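Vortragsnotizen: Küchenarbeitsplatten richtig planen
Leif Snorradóttir, 28. August

Einstieg: Maße der Küche Skudau nennen. Die meisten Fehler entstehen vor dem Aufmaß. Erst Spüle und Kochfeld festlegen, dann die Platte bestellen.
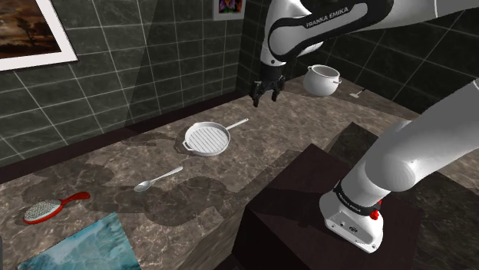

Tiefe Ecken werden selten genutzt. Neben dem Kochfeld 300 mm Abstellfläche einplanen, zur Wand mindestens 100 mm. Fugen nie über den Geschirrspüler legen.
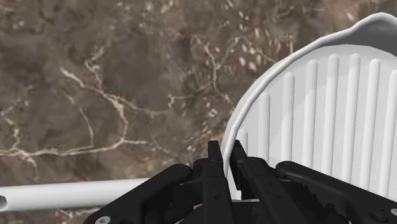

Weiße Grillpfanne auf brauner Fläche in Steinoptik

Kosten: Ausschnitte einzeln anbieten lassen. Bei Czarnecka waren es 4, kalkuliert war einer. Kurze Pause für Fragen.

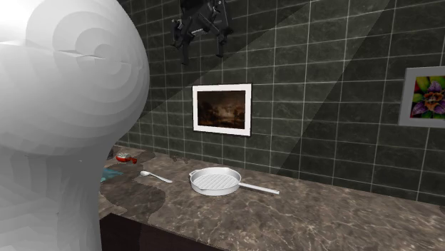 Misstead fragte, ob man die Fuge auch nachträglich versetzen könne. Antwort: nur mit neuer Platte.

Kommentare
Jitano: Gilt der Wandabstand auch bei Gas?
Misstead: Bei uns waren 200 mm verlangt.

Kontakt | © Snorradóttir | Nach oben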